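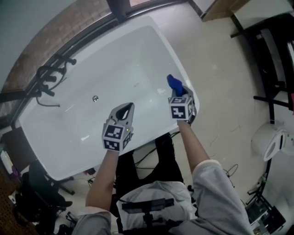
A blue cloth at the rim of a white bath.

THE BIRD FROM VEDERANO

Kerttu Lehtinen rang before it was light to say the pigeons were up.

"All of them?" I said, as if she might have kept a few back.

"All of them! Lovely wind, Pirjo. Get your boots on."

I already had my boots on. I had slept in my socks so that the boots would go on faster, and I'd been sitting at the kitchen table since five with the clock in front of me and the tin of corn on my knee. It was my first race. I had 16 birds in the loft at Stellside and only one of them was any good, a small blue hen with a white feather over her left eye. I called her Pichler after the name painted on the old seed bins, which had come with the loft and smelled wonderfully of barley.

It was 121 miles from Vederano to my back gate. I had driven it once in May, with Hanne reading the map upside down, and it had taken us all day and two lots of sandwiches. Pichler would do it before lunch, over the hills and the reservoir and that awful roundabout, with no map and nothing to eat. I still can't think of it without wanting to tell somebody at a bus stop.

Máté Fodor came round at nine with his folding chair. He had raced birds for longer than I'd been alive and he believed in sitting down.

"You'll be looking too high," he said. "They come in under the trees, the good ones. Look at the hedge."

So I looked at the hedge. I have never looked at a hedge so hard. I learnt that hedge! There was a wren living in the bottom of it, and a tennis ball, and some late blackberries that I ate without taking my eyes off the gap by the water butt.

At ten Joni Juntunen phoned from the other side of the valley. He'd had two in already.

"Two," I told Máté.

"Joni has a shorter flight."

"By how much?"

"By enough that I'd like him to stop ringing."
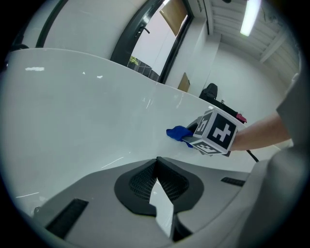 Half past ten went by, and then eleven, and the wind that had been so lovely at breakfast swung round and began pushing the washing the other way. Máté looked at the washing and said nothing, and I went and rattled the tin because my hands wanted something to do. The thirteen-year-old from next door leaned over the wall to ask whether they ever just went and lived somewhere else.

"Sometimes," said Máté.

"I would," said the boy. "I'd live at the seaside."

I thought of Pichler on a promenade, eating chips, perfectly happy, and I found I could very nearly bear it.

Then the hedge moved.

She came through the gap so low that she had to lift to clear the tennis ball, a scrap of blue going like a thrown stone, and she went once round the chimney (oh, the cheek of it!) and dropped on the landing board and walked in. She just walked in, like a woman back from the shops.

I knocked over the corn. I knocked over Máté's tea. I got the ring to the clock with my thumb shaking so badly that it took me three goes, and the boy was cheering, and Máté was on his feet, which I had never seen before on a race day.

"What does that make her?" I shouted. "Is that good? Is she first?"

He worked it out on the back of an envelope, slowly, with his tongue between his teeth.

"Twelfth," he said.

"Twelfth!" I yelled over the wall, and ran in to ring Hanne.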